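Dallby Practice Bench, version 2 – a review
July 26, 2020

I have now spent more evenings with a simulated gripper than with my own friends, so I may as well tell you if the thing is worth buying. The Dallby Practice Bench is a software kit for people who want to teach a robot arm to handle things without owning the arm, the things, or the floor space. A license costs 300 dollars and comes with 4 seats. I use one of them.

Setup was dull in a good way. The view from the wrist is what you'll be staring at most, and it is clean and quick, if short on scenery.

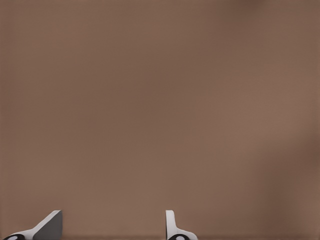
I ran it on an old Diekmann workstation that complains when I open a spreadsheet, and it kept up fine. The controls are another story. Up and forward share a key combination, and I have yet to meet a hand that finds it natural. Pidolon, which I reviewed last November, got this right and then charged more than double for it.

Where Dallby earns its money is the objects. You get boxes with slots, pale slats to go with them, small blocks, and enough room to approach everything from the wrong side. Light and shade are handled well enough that I could judge depth by eye, a skill I use constantly and with mixed results.

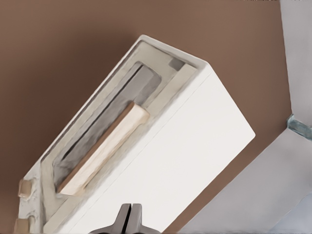

The manual is a Stestar translation and reads like one. My favorite message is error 2821, which says "please to be nearer." I was never sure if it meant the gripper or me.

Would I buy it again? Yes, grumbling. Remap the keys before you do anything else, and save your layouts by hand, as autosave is off by default.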